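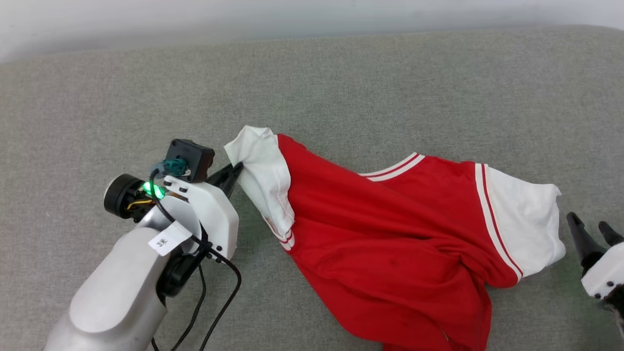
1/ Mixing notes, track four, "Zimavport"

Recall session for the Misto record. Elsie Hollis on vocals and bass, me on everything with a knob. Posting the settings because three people asked after the last thread and I would like to answer once.

2/ Source material: 22 tracks after comping. Drums are eight mics, bass is DI plus one cab, two guitars doubled, the rest is vocals and one very long organ take. Session at 48k, 24-bit. No sample rate conversion anywhere, including the organ, which Elsie tracked at home in Plarnville at the same rate after I asked twice.

3/ The kick and the bass DI were fighting. Measured the bass DI against the cab mic and found the cab late by the distance you would expect from where the mic stood. Nudged it forward by ear, then checked polarity. Flipped polarity on the cab. Low end came back.

4/ High-pass on everything except kick, bass and organ. Guitars at 200 Hz, 12 dB per octave. That sounds thin in solo. Do not listen in solo.

5/ Kick: small boost at 60 Hz, wide cut in the low mids, nothing on top. The click comes from the beater and it was already there. Bass gets a matching dip at 60 so the kick has the bottom to itself.

6/ Lead vocal, in order: subtractive EQ, fast compressor taking off the peaks only, slow compressor doing the leveling, de-esser, then a very short plate. The narrow cut is at 3,255 Hz. Yes, that exact number. I swept until the harsh note in the second chorus went away and that is where the cursor was. Moving it to a round number would make no audible difference and I left it.

7/ Isla Goodwin asked why the de-esser comes after compression. The compressor brings the esses up, so I catch them at the level they end up at. Putting it first is also fine. On "Te Moana" (track two) it is first, with a second one after, both doing very little.

8/ Drum bus: 4:1, slow attack, release timed so the needle is back before the next snare. Two dB of gain reduction, three in the last chorus. I tried parallel compression and muted it. The room mics already had that sound.

9/ Organ was the hard one. It sits exactly where the guitars sit. Automated it down in the verses and panned it opposite the busier guitar. In the bridge the guitars drop out and it goes back to center with no EQ at all.

10/ Mix bus: one compressor, barely moving, and a half dB shelf on top. No limiter on the file going to mastering. There is a limited version for Elsie to play in the car, labeled as such, so the two don't get swapped like they did in November.

11/ Still open: the bass slide into the last chorus is louder on small speakers than on the mains. Probably a harmonic the cab mic exaggerates. Will automate the cab down for that one bar and print again.

12/ Mix 5 printed June 2, 2026. Stems and recall sheet are in the shared folder. Track five next, which has a tambourine on it.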